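Tornillos, una bandeja y demasiadas tardes

3 de abril de 2021

Llevo semanas prometiendo contar en qué ando metida y hoy, sábado y con café, toca. El resumen: estamos intentando que dos brazos aprendan a pasar tornillería a una bandeja, y viceversa, imitando a una persona. Nada de programar trayectorias a mano. Alguien teleopera, se graba todo, y luego una red intenta hacer lo mismo ella solita (con resultados que van de lo bonito a lo lamentable).

El proyecto se llama Trinduvine y lo llevamos entre Ursina, Shahram y yo. La pregunta que nos interesa es bastante concreta: ¿cuánto aporta la vista de la muñeca cuando la pieza es pequeña, metálica y brilla como un demonio? Con una cámara fija el agarre ocupa cuatro píxeles mal contados. Y encima los brazos se tapan el uno al otro cuando trabajan los dos sobre la bandeja.

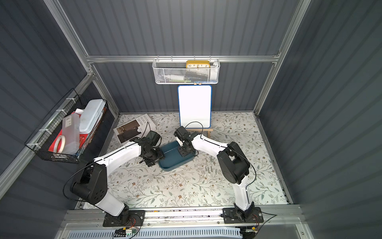 Shahram opina que estoy exagerando con lo de las oclusiones, que con una segunda cámara fija bien puesta se arreglaría la mitad del problema y nos ahorraríamos calibrar tanto cacharro. Puede ser. Lo tenemos apuntado para mayo, cuando haya máquina libre para entrenar.

De momento os cuento lo que sí hemos medido. Grabamos 100 demostraciones y entrenamos dos versiones de la misma política: una que solo ve la cámara fija y otra que recibe además las de las muñecas. Misma arquitectura, mismos pasos, misma semilla (la 777, que Ursina es supersticiosa y no hay quien la mueva de ahí). Después, 28 intentos con cada una. La versión de cámara fija acertó en 9. La otra, en 20. Me puse contentísima, claro — y luego me puse a mirar los fallos, que es donde se aprende algo.

Casi todos los errores de la versión buena son del mismo tipo: la pinza baja donde debe, pero con el giro equivocado, y cierra a lo largo de la pieza en vez de cruzarla. Cuando hay varias piezas juntas, la cosa empeora mucho.
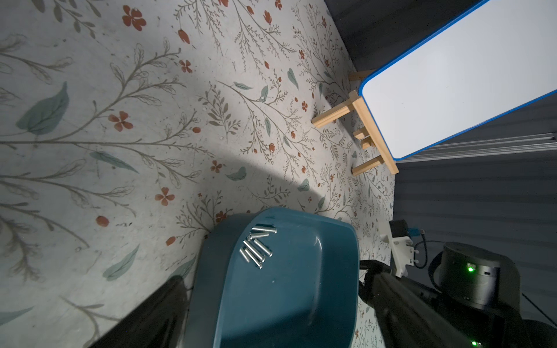
Mi sospecha es que la red promedia. En las demostraciones, cada operador elige la pieza que le da la gana, así que ante un montoncito hay varias respuestas válidas, y si las mezclas te sale una orientación que no sirve para ninguna. Probamos a predecir secuencias cortas de acciones en lugar de un solo paso y el movimiento quedó mucho más decidido, menos tembloroso. Aún no tengo los intentos suficientes para dar un número, así que no lo doy.

Lo otro que cambiamos fue el reparto. Al principio dejábamos que cada brazo hiciera lo que quisiera y era un festival de casi choques. Ahora el operador procura mover uno y dejar el otro esperando, y se nota muchísimo en los datos.
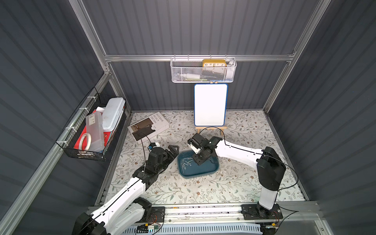 ¿Y no bastaría con grabar más demostraciones? Ayudaría, pero el tipo de demostración pesa más de lo que pensaba: al quitar las tomas con titubeos, la política dudaba menos justo antes de cerrar la pinza, incluso entrenando con menos material.

Eso me dejó un poco tocada, la verdad, porque las tomas con titubeos eran casi todas mías. Ursina teleopera como quien toca el piano y yo como quien busca las llaves en el bolso. En fin. Ya tenemos una lista de cosas que revisar al grabar: empezar con los brazos siempre en una postura parecida, no corregir tres veces el mismo agarre y soltar sin prisas.

También queda pendiente lo de los tornillos con rosca frente a los pasadores lisos. Mi impresión es que la rosca ayuda a sujetar, y que con los lisos la pieza gira entre los dedos en cuanto la coges un poco descentrada, pero habría que medirlo en serio, por separado y con la misma luz.

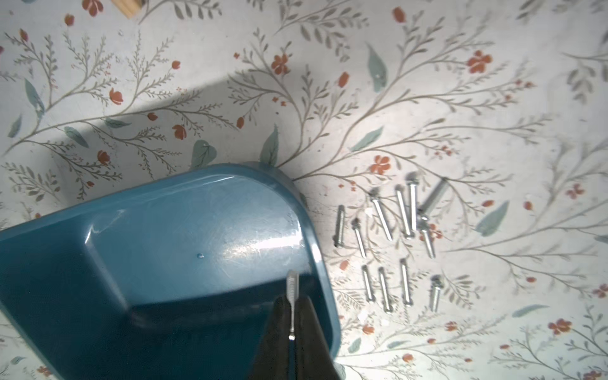
Kenza Helmy me escribió tras leer el borrador: yo miraría la fuerza de cierre antes de tocar la red, porque si la pieza gira dentro de la pinza, la política está viendo un problema mecánico y le estáis pidiendo que lo resuelva con píxeles.

Pues tiene bastante razón y me fastidia no haberlo pensado. El lunes pruebo con dos niveles de fuerza y os cuento. Si alguien ha peleado con piezas así de pequeñas y tiene trucos para los reflejos, que me los deje en los comentarios, ¡por favor!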